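Courses > Robot Programming Lab > Handouts > Unit 4: Teaching by Demonstration

Print this page | E-mail this page

Unit 4 handout: Teaching a two-arm connector task
Lachlan Paewai
Revised December 25, 2018

Read this before your lab slot. The Zurkon notes on joint limits still apply and are not repeated.

1. Two ways to demonstrate

In hand guiding, you hold the arm and move it through the task while the joint positions are recorded. It is quick to learn and you feel contact directly. The drawback is that your hands and sleeves end up in the camera views, and moving two arms at once usually takes two people.

In remote control, you move a pair of leader handles and the arms follow. Your body stays out of the way and one person can run both arms. You lose most of the feel, so you will push too hard at first. We use remote control for all of Unit 4.

2. The wrist view

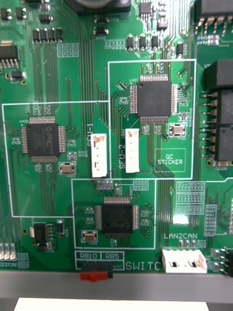

Operators tend to watch the table and forget the wrist camera, which is often the better guide in the last part of an approach. Pick a landmark before you start and steer by it. Printed labels work well when they can be read at your working distance. On this board SFU-1 and SFU-2 are printed beside the two upright white connectors near the middle, and the red actuator of the slide switch is easy to find near the bottom edge. The three large chips look much alike and make poor landmarks. Write your choice in the log so your partner uses the same one.

3. The approach

Line up first, then close the distance. If the plug is at an angle, back off and correct it in free space. Do not correct it against the connector. Keep the second arm still while the first is moving in, unless your plan says otherwise.
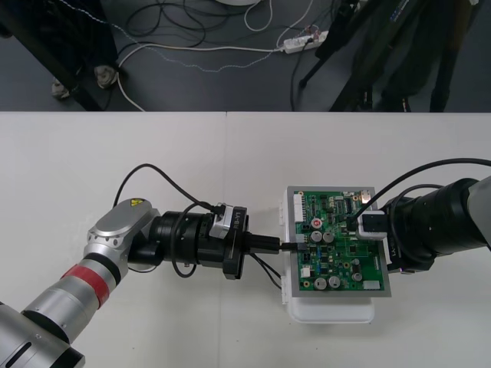
Figure 4.2. Left gripper holding a black plug toward the left edge of the board; right wrist at the other side.

Loose wires are the most common cause of a spoiled demonstration in this lab. Before recording, check where each one hangs and which way it will swing when the wrist turns. Leave enough slack for the whole motion. A wire that crosses the board will also hide parts of it from the table camera.

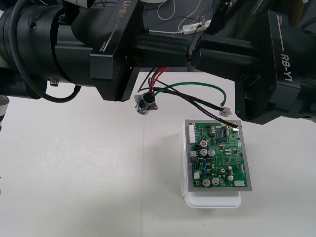
Figure 4.3. Both wrists together, with wires hanging below and the board on its tray.

4. Recording

Each pair records 17 demonstrations. Expect around 200 time steps in each after trimming. Anything over 2000 means you paused too long and should record it again. Vary the start pose a little every time. Keep failed attempts in a separate folder called Oton and do not delete them.

5. To hand in

Your log, the trimmed recordings, and one page comparing your first and last demonstrations. Upload to the Wularel folder. Reading for next time: Ogbonna handout, sections 1 and 2.

Comments (4) | Shares (17)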